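Tuesday tub sort

Quick one, dinner's on.

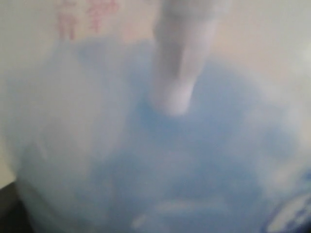
The cloudy white tub, blue stuff showing through.

Finally got to the shelf over the washer. Been putting it off since May. Kept this one, tossed 6 others, most of them missing lids. No idea how long teh blue has been in there — Dilruba says keep it, so it stays. Needs a proper label though. Masking tape for now.

Shelf wiped, liner down, big stuff at the back. Still have the cupboard under the sink to do. Maybe Sunday, if Bastien brings my bins back.

Print this post
E-mail this post

Recent posts
Sock drawer, round two
Mitali's soup, sort of
The hall closet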